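Hand grippers back at work after pad swap at Trurkent

The pair of hand-held grippers used for the Juler folding project are back in daily use this month, after a refit that took one long afternoon and used up most of a box of grip pads.

Dörte Janssen, who looks after the tools at Trurkent, had been itching to get at them since April. The old pads had gone shiny at the tips and thin cloth was slipping out before the fingers had fully shut. "You could hear it, a sort of little squeak," she says. "I knew exactly what it was and I couldn't wait to have them apart."

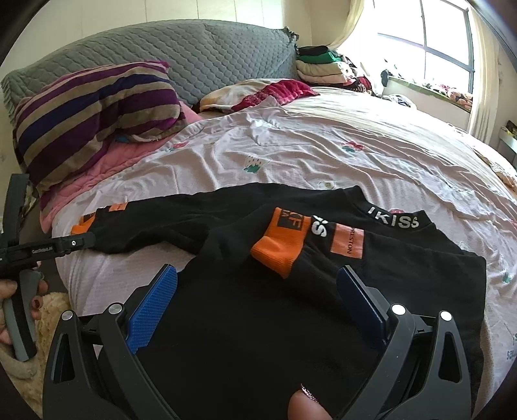

Fingers open over a black garment, blue pads facing in.

The job itself is lovely and simple once you have the right driver. Both fingers come off, the old pads are peeled away and the backing is cleaned with alcohol, then the new pads go on and sit under a clamp for 30 minutes. After that the pivots are checked for play. Janssen found one that had worked itself a quarter turn loose, which explained a wobble that Carter Melnyk had been complaining about for weeks (he was delighted, and has mentioned it to everyone). The linkages got a wipe and the smallest drop of oil, kept well away from the pads.

Then came the part the whole team enjoys: closing the fingers on a strip of paper and tugging. If the strip slides, the pads are not parallel and the finger has to be shimmed. One gripper passed first time. The other needed 2 goes. 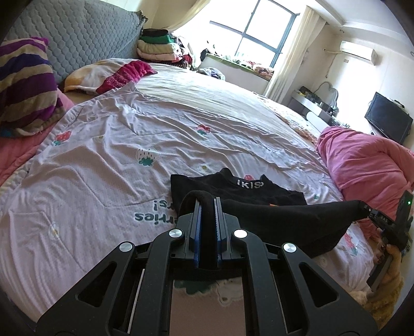 Soft goods are the hardest test there is for a new set of pads, and Aba Adjei has drawn up a fresh routine for it. Each gripper now does 15 practice picks before any session counts, starting with towels and working up to clothing. T-shirts come last on her list as they are the fussiest: the cloth has to stay pinched between the two fingers while it is drawn across towards the second gripper, as with the black one on the strawberry-print sheet, and any unevenness in the pads shows up as a twist in the fold.

Adjei wants the pads looked at again after 400 picks, sooner if anyone hears that squeak. Lionel Sabatier is keeping the log, and spare pads are in the Courtois drawer next to the drivers. Anyone who notices a finger closing late should tell Janssen the same day and leave the screws alone!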